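The Fog Catchers of Grellmont

By Natália Quintela

The fog comes over the ridge at Grellmont a little after four in the morning, and if you are standing in the right spot you can hear it arrive. It drips. First off the spruce needles, then off the fence wire, then off the brim of your hat, and by sunrise the whole hillside is ticking like a shop full of clocks.

I had come up to meet Hamidreza Rostami, a retired schoolteacher who has written down the weather here every day for 14 years. His notebooks are wonderful things. There's the wind, the temperature, the cloud, and then a line at the bottom for whatever took his fancy: "Frost flowers on the pond." "Sun dogs at noon, both sides!" One September entry just says "Thunder, indoors all day, made soup." 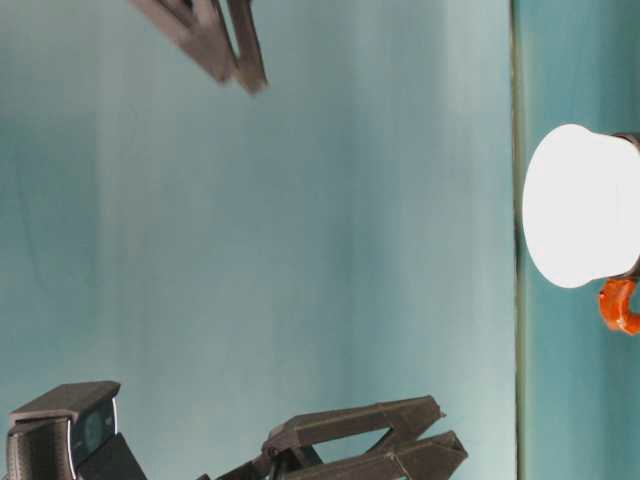 Fog is his real love, though. Most rain gauges miss it completely, which bothered him so much that he strung a square of mesh between two posts and ran a gutter underneath. On the first good night it filled a bucket. He now has a proper collector behind the barn, and on the foggiest night he ever recorded it caught 79 quarts of water out of what the official forecast had called a dry evening.

His neighbor Ülle Sakalauskas thought the whole thing was silly until her spring ran low. She has three collectors of her own these days and waters her beans with them. She walked me down the row before breakfast, pointing out where the fog pools and where it slides right past (a matter of a few steps, and she's right, you can feel it on your face).

What makes the ridge so good at this is its shape. Damp air pushes inland from Plarnport, runs into the slope and has to climb. As it climbs it cools, and the moisture in it turns into droplets far too small to fall on their own. They need something to bump into. A tree will do nicely. So will a spider web, and the webs up here on a gray morning are worth the drive all by themselves.
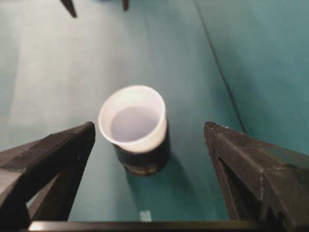 Over in Bollside, on the dry side of the hills, people get none of it. Justinas Baranauskienė grew up there and remembers looking up at the cloud sitting on the ridge all summer, close enough to touch, while the creek shrank to stones. He keeps bees now, and he still checks the ridge before he checks his phone.

I stayed three nights and got fog on two of them. On the last morning Rostami handed me the pencil and let me do the entry for Tue 11 November. Wind light from the west, cloud down to the barn roof, 14 quarts in the tank. I thought for a long time about the bottom line, and finally wrote that an owl had flown over and I'd heard the water come off its wings.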